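Funham Soft Furnishings - README

Patterns, fabric notes and photos for the cushion + bolster set. Updated 17th November.
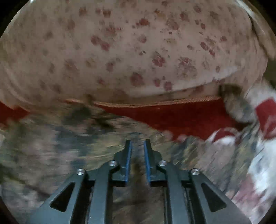

Rose print on beige, coppery braid along the seam, deep red below.

14 shares · 3 comments

**Whats in here**

- `patterns/` cutting layouts, two sizes
- `photos/` 336 files, jpg, sorted by fabric and not by date
- `notes.csv` one row per piece: fabric, trim, fill, condition
- `old/` ignore, keeping it until December

**Fabric names**

Used my own names, not the shop ones. Keep them the same or the sort breaks.

- Cludholm = small roses, muted red / pink / mauve, pale beige ground
- Kofler = the plain deep red
- Plestine = striped cotton, not cut yet

The roses are not all the same. Some are soft blotchy clusters, some are proper little rosettes with faint green leaves. Both are Cludholm, please don't split them into two fabrics again.

**Trim**

Twisted braid, log it as "copper". Earlier rows say orange or rust, same thing, will fix. Tassels go in their own column (y/n). If it's fuzzy and you can't tell, leave blank.

Braid sits on the seam between print and plain. Measure along the seam, not across the front, it comes out short otherwise. Add 2 inches for tucking in the ends.

**Condition**

Creases are not damage. Faint ones across the print are normal on anything padded, put "creased" and move on. Pulled threads, fading, and open seams do count.

**Known problems**

- notes.csv has 3,536 rows including duplicates from the second import, dont trust the totals
- fill column half empty
- colors vary a lot between photos, go by the fabric name
- Plestine layout is missing the zipper allowence

**Using this**

Fine to copy the patterns for home sewing. Ask before selling anything made from them.

Questions to Junaid Kiani, comments below also ok.

3 comments · 14 shares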